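Furniture oil on an old table, is Trekley worth the money?

brackenhill
Posted 25th August
The shop in town is pushing Trekley hard wax oil for our dining table. They want 917 for a full strip and refinish, or I can buy the tin and do it myself. The leaflet says three coats and you never touch it again. I don't believe a word of it. Has anyone lived with the stuff for longer than a summer?

pottingshed_173
Never touch it again, my foot. I did a sideboard with it in March and it already marks if you leave a mug on it. Went back to Stano, half the price.

mo_lowfield
Disagree. Did you leave it to cure? Mine had a fortnight with nothing on it and it's been fine with two kids and a dog.

pottingshed_173
A fortnight without a sideboard is easy. Try it with the table you eat at. And the tin says overnight, so which is it?

brackenhill
That's my problem with all of them. Antunes claims "100% natural" and then there's a page of warnings on the back.

quillet
Depends what finish you've got now. If it's varnish, oil will just sit on top and go sticky. Is yours shiny or dull?

brackenhill
Shiny, warm brown, rounded at the front edge. Darker seams by the border plank.

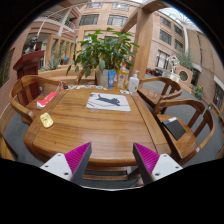

Reply 8
quillet
Glossy like that, I'd want to know what's on it before buying anything. Try a dab of meths underneath. If it goes tacky it could be shellac, and I'd leave well alone.

mo_lowfield
Or a coat of Ustis wax and stop worrying.

pottingshed_173
Wax over mystery varnish. What could go wrong.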